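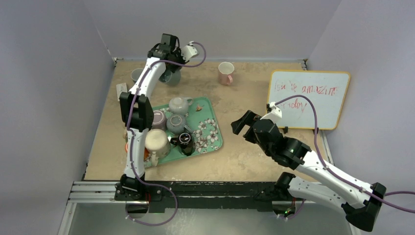

Clurkivell Ceramics Workshop – Testing Bench

Mar 16, 2022
Entry: T. Grimshaw

Cups and mugs, draining and storage. Continues from the September notes on foot rings.

Question for today is whether the mugs should go on the green tray upside down or the right way up. Theda Hinrichs prefers upright, on the grounds that the rims chip first. I prefer inverted. A cup left upright after rinsing keeps a film at the bottom, and the shelf above the bench drops dust into anything open.

Stock on the bench is mixed: greys, mauve-pink, one pink mug standing on its own at the back. That one stays off the tray until the others are placed. The grey-teal mug is on its side and wants turning over before it goes anywhere.

Tray is the flowered one with the raised rim. The rim holds a few millimetres of run-off, enough for one load. Wipe down between loads, otherwise the second lot of rims sits in the water from the first.

Procedure as it stands:
Rinse at 40 degrees, no detergent.
Shake once, invert, set down rim first.
Handles outward where there is room.
Leave for 27 minutes, then check the foot ring with a dry finger.

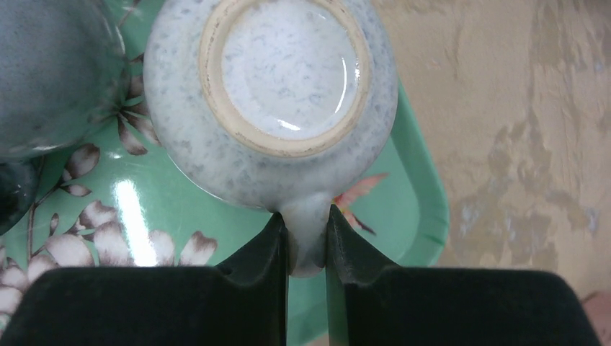
The foot ring is the part to watch. Glaze inside the ring is smooth and sheds water if the piece is tilted, but with the mug inverted it becomes a shallow dish and holds whatever lands in it. The ring itself has an unglazed look on the speckled grey-white piece, cream to beige, with brownish specks at the edges. Bare clay takes up water. If it goes back on the shelf damp it leaves a mark on the board – see the rings on the Jillow shelf, which did not sand out.

So inverted is better for the inside and worse for the base. Tilting the piece for a moment before setting it down should deal with most of the base. To be tried on the next load.

Short handles are awkward. Grip is close to the body and there is little clearance from the tray when lowering. Handle joints to be checked with the 8x loupe before anything is passed as sound.

Abrasion: the 1000 grit pad is fine for taking the roughness off a foot ring, used wet. Do not use it on the glaze.

Outstanding:
Order a second tray, same depth, from Tanine.
Ask Theda for her chip records, upright storage only.
Replace the board on the Jillow shelf.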